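ok so I finally did the thing I've been threatening to do since August and joined a community choir. thread, since several of you asked how it went

the choir is in Gonthorpe, so I'm on the bus 15 stops each way. I like the bus. I get to mumble my part into my scarf and people leave the seat next to me free

no audition! you just turn up, say "high or low" and they point at a chair. I said low because I panicked. I have not been low since 2003 but I'm committed now and the altos are lovely

we sing out of a fat green songbook that runs to 332 pages and we have opened it to exactly 3 of them. page 40 is a Hungarian lullaby about a girl called Virág and I can't get through the second verse without welling up, and I don't even know what the words mean

(someone did tell me what the words mean. it's about a goose. still crying)

breathing is so much harder than I remembered!! I run out of air halfway down every long line. the woman behind me says to sneak a breath in the middle of a word when the others are holding it, which feels like cheating but wow does it work

I practice at home with Flevlow, the app that plays your part loud and everyone else's quiet. very good except it slows down whenever I do, so we both just sort of drift to a stop

first concert is in Skundmont and I own 2 black tops, one has a hole. please send me links to black tops with SLEEVES, I'm begging

also to whoever asked if I still have time to cook on choir nights: soup. always soup. I hum the alto line while it heats up and by now I can do all of page 40 without looking

ok that's it, going to go do my lip trills before it gets too late for the neighbors

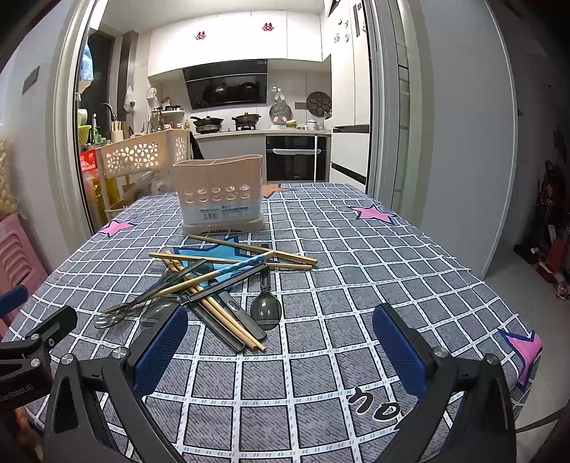
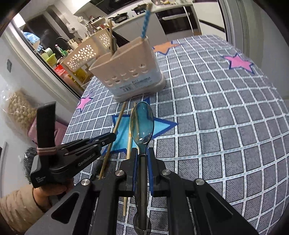
chopsticks on the star tablecloth in the first one, teal spoon in the second 🥄

15 replies · 3 reposts · 332 likes

Contact · Copyright 2018 · Back to top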